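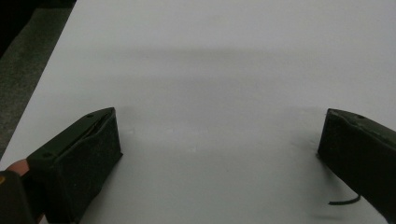 *Jaws open, padded faces inward. Watch the cable by the right finger.*

# Grusevari Tagle hand-held gripper kit, two months in

The box says "from parts to first recording in one evening." I would like to meet the person who had that evening. The Tagle took me the better part of four, spread over a couple of weeks at the shared workshop in Sondale, and one of those went entirely on a trigger linkage that the manual covers in a single drawing.

I paid full price for mine. Grusevari doesn't know I exist, apart from a support ticket I'll get to.

## What I wanted it for

I have a small arm at home that I've been trying to teach to clear a table. Steering it from a game controller is miserable, and every recording I made that way looked like somebody parking a truck. The pitch for the Tagle is that you hold the gripper yourself, do the job by hand, and use the recording to train the arm afterward. You buy a matching pair of fingers for the arm so that both ends grab things the same way.

I was skeptical of that last part and I still am. More below.

## The build

The plastic parts are decent. Edges were clean on mine and the holes lined up, with one exception: the lower mounting hole on the left finger was tight enough that I ran a drill bit through it by hand before the screw would start. Do that before you put the padding on. I did it after, got plastic dust in the padding, and spent a while with a strip of tape trying to get it back out.

The padding itself goes on with adhesive. The manual wants you to press it down and leave it overnight, then trim the top edge flush. Trim it before it sets. Once the adhesive has gone hard the blade wanders, and you end up with a lip that catches on anything thin.

Then the trigger linkage. There are 2 short arms that look identical and aren't. One has its pivot slightly off center. Fit them the wrong way around and the jaws still open and close, they just don't meet squarely, and you'll blame the screws, the fingers and finally yourself. A dab of paint on one of them at the factory would fix this. I put my own on with a marker, for the day I have to take it apart again.

Screws come in one bag, all lengths mixed. At this price I'd expect them sorted.

## Using it

It's comfortable for a few minutes and tiring after that. Most of the weight sits ahead of your hand, so your wrist does the work, and your fingers end up creeping forward against the outside of the left jaw to steady it. The grip is shaped for a larger hand than mine, and I don't have small hands. I tried wrapping the handle in bicycle tape and that helped more than anything in the official accessory list.

The opening is generous. Mugs, sponges, a roll of tape, a paperback lying flat with its edge over the side of the bench -- all fine. Cutlery is another matter. The jaws are blocky and the tips are squared off, so picking a fork off a flat surface means scraping along until one side rides up. I got it to work about as often as I didn't, and I was trying hard. Coins, forget it.

The cable bothers me most. It comes out low by the finger and bows away from the body, and on a cluttered table it will find the handle of whatever you just put down. The manual shows it tucked into a clip. My kit had no clip. I wrote to support, got a polite answer the next morning saying the clip was "integrated in the current revision," and when I asked whether I had the current revision I got the same answer again. A small zip tie does the job, if you leave slack for the jaw to travel.

One tip for anyone starting out: do your first tests over something plain and pale. The dark fingers show up clearly against it, and you can tell at once whether the jaws are tracking evenly. My early recordings over a black cutting mat were useless for checking that.

## The software

It exists. Installing it is easy enough, and calibration is a matter of opening and closing the jaws slowly when told to. It drops the calibration if the plug gets nudged, and it doesn't tell you. I lost a whole evening of recordings that way. Now I do a full open and close at the start of every take, so that I can spot a bad one later.

Grusevari suggests 1000 takes for a simple pick-and-place task. I have 840 usable ones and the arm can move a sponge from the left side of the table to the right, if the sponge starts more or less where it usually starts. Turn the sponge on its end and it pinches air. Maybe the missing takes will cure that. I have my doubts, and I'd like to see what the company's own arm does with a sponge on its end, as the promo video only ever shows it lying flat.

As for the matching fingers, mine don't quite match. The arm's pair closes a little more firmly, and paper cups that survived my hand got crushed by the robot. You can tune it out in the settings. But that was the feature I paid extra for.

## Against the Astberg

The workshop owns an older Astberg gripper, so I've used both on the same bench. The Astberg is uglier and heavier, and its software looks like tax forms. It also went together in one afternoon, keeps its calibration, and has narrow tips that will pick up a fork. Its opening is too small for a mug, though, and you can't get replacement pads for it anymore, so I can't tell you to go out and buy one.

## Worth it?

If you already have an arm and you're fed up with controllers, the Tagle does beat a controller. My sponge recordings look like a person moving a sponge, and I never got that before. If you're buying it in the hope of a robot that clears the table, keep your money for now and clear the table.

I'd want the screws sorted, the linkage arms marked, the clip in the bag and a warning when calibration goes. None of that is hard -- it's the sort of thing you catch by having a stranger build one while you watch.

Three stars out of five. For anyone writing to support about the clip, the part is listed as 3242 on the spares sheet, and as of April it was out of stock.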